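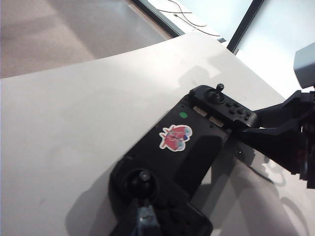 I gave up my desk in May and started writing at whatever table was free. The book I'm working on is a history of one ferry route, and after two years of sitting in the same corner of the spare bedroom I had stopped being able to read my own chapters. A big white table near a window, with a rounded edge and gray carpet past it, does more for me than the desk did. There is room to lay pages out in the order they're supposed to go and see that the order is wrong.

The route ran from Jakholm to Stakska, with a stop at Honkanen when the weather allowed. It was never an important ferry. It carried mail, feed, schoolchildren, a few cars toward the end, and whoever needed a dentist. I rode it as a child and didn't think about it again until my aunt left me a box of timetables. She had kept nearly every one. I still don't know why, and nobody in the family could tell me.

The first draft was 500 pages. My editor, Mulugeta Yimer, sent it back with a short note saying there was a good book in the middle of it. He was right, though it took me a couple of weeks to agree. I had written down everything I knew. Chapter four was almost entirely about boiler repairs. I like boiler repairs, but I had repeated the same repair in three different winters because the logbook did, and the logbook had to and I didn't.

So this post is mostly about cutting, for the few people who have written to ask how the book is going. It is going down in size.

I tried cutting on the screen first and it didn't work for me. I would take out a sentence, read the paragraph again, miss the sentence and put it back. On paper I can draw a line through half a page and turn it over. I print single sided, in a slightly larger type than I need, and I use a pencil. Each chapter gets read once for sense and once out loud. Reading out loud is slow, and by the end of an afternoon my voice is gone, but it catches the places where I was showing off.

The other thing that helped was writing a list of who is in the book. I had 78 named people. Some of them appear once, holding a rope. I went through the list and asked if a reader would need to know each name in order to follow what happened, and for most of them the answer was no. They are still there as deckhands and passengers. Their names are going into a list at the back, which their grandchildren will look for and everyone else can skip.

One name that stays is Abílio Salgado. He came to Jakholm as a ship's carpenter, married there, and ended up as purser on the Drarkel for most of her working life. The Drarkel was the second of the boats and the one people remember. Salgado kept a pocket notebook separate from the official log, and his daughter let me copy it at her kitchen table over several visits. The log says "departed 7:10, fresh wind." The notebook says who was sick, who hadn't paid, and that the bread was late again. I could have built the whole book on the notebook, and in one version I did. The trouble was that he took no interest in anything that happened at the Stakska end. As far as he was concerned the boat turned around there and that was all.

Stakska is where most of my gaps are. The harbor office had a fire, and then a flood in the building they moved the surviving papers to. What I have is newspaper notices, some letters, and the memories of people who were small at the time. Children remember ferries very well but they remember them too large. I was told by four different people that the Drarkel carried hundreds of passengers. Her certificate was for 80. I put the number in and left the memories in next to it, and I didn't try to correct anybody. I remember her as enormous too.

I had a long argument with myself over the last crossing. It has a whole chapter in the first draft, and I was proud of it. There was a brass band. The trouble is that the band only played because another event had been rained out, and most of the regular passengers didn't know it was the last crossing, and found out from the paper. When I wrote it as a big farewell I was writing the farewell I would have liked. The new version is four pages long. The band is in it for a paragraph. A woman gets off at Honkanen with a sewing machine, which is from Salgado's notebook, and the boat goes on.

Mulugeta has now seen the first half of the new draft. He has asked for a map, a proper one, and he wants me to explain early on what a purser does. I would never have thought of that. I've known the word since I was six. He also thinks the Honkanen stop needs its own chapter, so having taken out all those pages I am now putting a few back. The material is good. There was a feud over who was responsible for clearing snow from the landing, and it went on for so long that the two families were clearing separate paths to the same boat.

The timetables turned out to be more useful than I'd expected. I had been treating them as decoration, something to reproduce on the endpapers. Then I laid out several years of them side by side, winter with winter and summer with summer, and I could see the morning boat creeping later. It moved by five minutes, then ten, then another five. I asked around and got three explanations. The one I believe is that the school at Jakholm changed its hours and the ferry followed, since by then the schoolchildren were most of the morning traffic. It is a small thing, but it gave me the shape of a chapter that had only been a pile of notes.

I still need a decent photograph of the inside of the passenger cabin. I have plenty of the outside, because people stood on the pier and photographed her coming in. Hardly anyone took a picture sitting down. If you have one, even a bad one with a thumb in it, please write to me. I'm also looking for anyone who worked the ticket window at Honkanen, or whose parents did. I am told it was a job that passed between cousins.

As for where I work, I'm going to keep moving. The desk at home has filled up with seed packets and a printer. I carry the pages in a flat box, the chapter I'm on and the one after it, and leave the rest behind so I can't go wandering off into them. I work from nine until I'm hungry. After lunch I answer letters, or look up things like the price of a bicycle ticket, which I have now looked up several times and failed to write down.

The next chapter is the boiler one. I've kept a single winter.

We use cookies to remember your preferences and to count visits to this site. By continuing to read you accept their use. Accept | Manage settings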